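Home News Places Maps Events Contact

MEDIA RELEASE
Feb 12, 2024
For immediate use

Ellura finally gets its own lines on the map

KUKESTON: I've got news, and I've been sitting on it since before Christmas, so forgive me if I rush. Ellura is a locality! A proper one, with a gazetted name and boundaries and everything. As of this week the Shire of Kukeston is made up of 18 localities, and the newest of them is the one that everyone living there thought they were in already.

My name is Ailbhe Hegarty and I look after place names and boundaries for the shire. I don't usually get to write these (they normally go out in the third person with a quote from someone higher up), but Cormac Horgan in the front office said I'd been boring the kitchen with it for months and I may as well bore the newspapers. So here we are.

What has changed

Until now, everything between Diria Creek and the old stock route was officially part of Diria. That's the biggest locality in the shire by area, and it was drawn that way at a time when hardly anyone lived on the northern side and it didn't much matter. You could drive 40 kilometres from the Diria silos and still be in Diria. If you rang for a plumber from up past the Ellura school you had to say "Diria, but not Diria Diria", and then give directions from the grain shed.

The new boundary leaves Diria with the town, the silos, the recreation ground and all the country south of the creek. Ellura takes in the school, the hall, the two churches, the cemetery and the farms up to the stock route. On the eastern side it meets Lynch at the railway reserve. The western edge follows the shire boundary, as Diria's did before it.

Nobody's land title changes. Rates don't change, bin days don't change, and the school bus runs where it ran last term. The postcode is the same as well. What changes is the name of the locality in your address, and the shire will be writing to every household affected with a letter you can show to your bank or your insurer if they get fussy about it.

Where the name comes from

I'd love to tell you I have the answer. I have two, and they don't agree.

The first is that Ellura was the name of a pastoral run, and the railway borrowed it for the siding. There's a siding plan in the shire's map drawers that has "Ellura" pencilled on it, and next to that, in another hand, "Elura", with a question mark. The plan is 115 years old and it's the earliest piece of paper I've been able to find with the name on it in any spelling.

The second comes from Philomena Mac Giolla, whose family farmed along the creek for four generations. She was told by her grandmother that the name was already in use for the waterhole below the hall well before the railway came, and that the surveyors wrote down what they heard. I'm inclined to believe her, but I can't prove it, and the official entry says "origin uncertain" for that reason. If anyone has old letters, sale notices or diaries in a trunk somewhere, please get in touch. I'm serious, I'll drive out.

We did look hard at the spelling. One L turns up on the siding plan and on a handful of early rate books, and two Ls on pretty much everything from the opening of the school onwards. Two Ls it is.

The bit with Lynch

I should mention Lynch, because people there have asked and they're entitled to a straight answer. The line between Ellura and Lynch was the hardest part of the whole job. The first draft ran down the middle of Siding Road, which looks very tidy on a screen and would have put neighbours who share a gate in different localities. I was told so, at some length, by nearly everyone who lives on it.

Gilberto Yupanqui did the survey work for us, and he was the one who suggested going back to the railway reserve. It's a strip of land with no houses on it and it has been fenced on both sides for as long as anybody can remember. It also means all of Siding Road is now in Ellura. That moved a few properties that used to be described as Lynch, and I know one or two families weren't thrilled. I've spoken with each of them and I'm grateful for how patient they've been with me and my rolled-up maps.

For the record, Lynch keeps the reservoir. There was a rumour going about that it didn't. It does.

What the rest of the shire looks like now

For the reporters and the map people, and for any teachers who want it: the Shire of Kukeston sits between the ranges and the plain, and the town of Kukeston itself is the smallest locality in it by area, even though it has the most people. Diria was the largest before the change and it's still the largest afterwards, only by a good deal less. Lynch comes next. Ellura slots in behind Lynch, being mostly wheat and sheep country with a belt of river red gums along the creek.

The highest ground in Ellura is the rise behind the cemetery, which doesn't have a name on any map I know of. Locals call it the Bump. I'm not putting that forward for gazettal unless somebody asks me to in writing.

The creek itself stays Diria Creek along its whole length, including the stretch that now forms the boundary. I was asked whether the northern bank could be called Ellura Creek and the southern bank Diria Creek. It couldn't, sorry. Where the creek is the boundary, the line runs down the middle of the main channel, and the waterhole below the hall falls on the Ellura side.

New signs

The signs go up in August. We're putting one on each of the sealed roads into Ellura, and one on the stock route crossing, where the old Diria sign has been lying on its back in the grass for quite a while now. They'll be the same brown and cream as the rest of the shire's. Darragh Ó Gríofa from the works depot is doing the posts, and he has asked me to ask you (this is me asking) to please not hang anything on them until the concrete has set.

The old Diria signs that come down will be offered to the Ellura school and the Diria hall first. After that, make me an offer.

The booklet

Alongside the change we've printed a little booklet called Ellura: A Place on the Map. It has the new boundary, a fold-out of the siding plan, Philomena's account of the waterhole in her own words, and a short history of the school, the hall and the churches. I wrote some of it and I've already spotted a typo on the page about the cemetery, so consider yourself warned. There are 200 copies. They're free from the shire office in Kukeston, and there's a box of them at the Diria general store too. One per household, please, at least until we see how many are left.

If you've moved away and would like one posted, send your address to the front office and Cormac will pop it in an envelope for you. People with family names in the cemetery register have been writing in from all over, and it's been lovely to hear from them.

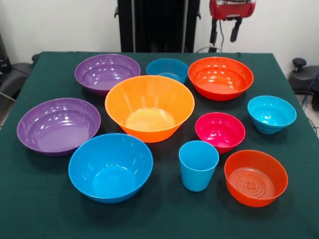
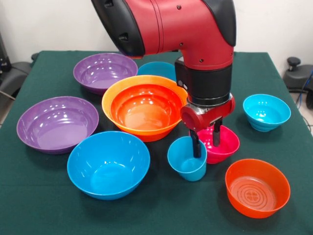
A few practical things

If you live in Ellura, you don't have to do anything straight away. Mail addressed to Diria will keep arriving. I'd change your address with the big things first, so your licence, your bank and your insurance, and get to the rest when you feel like it. Your rural road number stays as it is. The emergency services have the new boundary loaded already, and they can find you under either name.

If you run a business with Diria in the name and you're now in Ellura, you can keep the name. I've had that question more than any other. You can call your business whatever you like.

If you think your letter has the wrong locality on it, ring me before you ring anyone else. There are a couple of properties near the north-eastern corner where the fence and the surveyed line don't agree, and Gilberto is going back out to have another look at them. Those owners have been told.

The full description of the boundary, with the survey points, can be viewed at the counter in Kukeston during office hours. It runs to several pages and it's very dry, but I'm happy to sit down with anyone and go through it over the big map. Bring your glasses. The printed map is for sale at the same counter and shows every locality in the shire, with the old Diria line marked in dots for comparison.

Next on my list is the southern end of Lynch, where two different roads have the same name and the ambulance drivers would like a word with me. There'll be a separate release on that once I've talked to the people who live on both of them.

Media contact: Ailbhe Hegarty, Place Names and Boundaries, Shire of Kukeston. Interviews are welcome, and I can meet photographers at the waterhole with a bit of notice. The track is fine for an ordinary car if it hasn't rained.

Related items
Two roads, one name: have your say in Lynch
Diria silos lookout reopens to walkers
How to read your rural road number
Kukeston town maps, old and new
Ellura cemetery register now at the front counter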